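Search stories Go

4 min read

The Planner Says No

I was eating a cold dumpling over my keyboard when Sullik refused for the ninetieth time. Sullik is our motion planner, and I wrote most of it, so when it sulks I take it personally. The log said NO VALID PATH, same as the last 90 tries — well, 89, one of them said something ruder that I'd put in as a joke in October and forgotten.

"Did you loosen the collision margin?" Hiyori asked from under her blanket. It was past two in the morning and she'd claimed the good chair.

"I loosened it to 2 millimeters!"

"And?"

"And it says no."

The trouble was that Sullik thought the whole world was solid. Give it one blurry view while the wrist was swinging and it would happily fill every gap with pretend wall, then announce it was trapped. I'd been blaming the map for weeks. I'd even written Gerd Albers a very snippy email about his depth filter (sorry, Gerd).

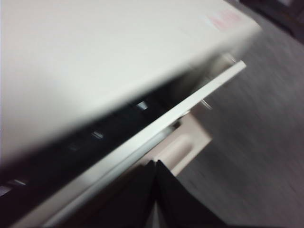

So I pulled up the timestamps, mostly to avoid going home. I scrolled down to line 1,697 and there it was, this dumb little thing. The pose was coming in 30 milliseconds behind the picture. Every time the arm moved fast, Sullik pasted what it saw onto the place where the wrist used to be. No wonder it felt trapped — it was building walls out of its own lag.

"Hiyori," I said. "Hiyori, wake up, I'm an idiot."

"Put it in the commit message," she said.

I wrote the fix, which was four lines, and then sat there with my finger over the enter key like a kid at the top of the high dive. Selorm Nartey had bet me a month of coffees I'd end up throwing Sullik out and going back to Dorix, the old planner, the one that took forever and never complained. I really didn't want to buy that man coffee.

I hit enter. The little gray wheel spun. Hiyori came over with the blanket around her shoulders and stole my last dumpling.

PATH FOUND, said Sullik.

"Run it again," she said with her mouth full, and I did.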